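Drorix (software)

Drorix is a task planning and control package for two-armed robots, developed by the software firm Bultance. It takes a written instruction, breaks it into steps and assigns each step to one of the arms. The company describes it as a general household planner. That description has been disputed, chiefly because the published results cover a narrow set of kitchen tasks.

Design

The package has two layers. The upper layer, called Bashir, keeps a list of objects and decides which one to handle next. The lower layer turns each decision into arm motion and updates it as new camera views come in. Bultance says the layers can be swapped out separately, though no outside group has reported doing so.

Objects are stored as simple outlines with a suggested grasp. This works well enough for plates and cups. Food is harder, as slices packed side by side tend to be read as a single block, and the planner then has to guess where one ends and the next begins.
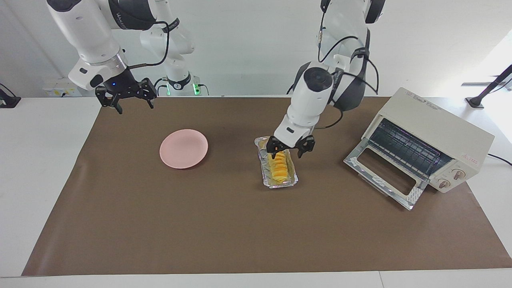
Arm assignment is decided by reach alone. An arm with no step to carry out is parked above the table, and critics have asked how much of the claimed two-arm planning amounts to one arm working while the other waits.

Testing

Bultance reported 148 trials on food transfer tasks, of which 42 were stopped by an operator. The stopped trials were left out of the headline success rate, a choice mentioned only in an appendix. A later review by Isabelle Perron for the Hindbridge test group reran nine of the tasks and matched the company's results on two. Perron wrote that the planner "recovers well from errors it has been shown before" and found little evidence of recovery from others.

Version 8 added a log of rejected plans. The log records which plan was dropped but gives no reason for the decision.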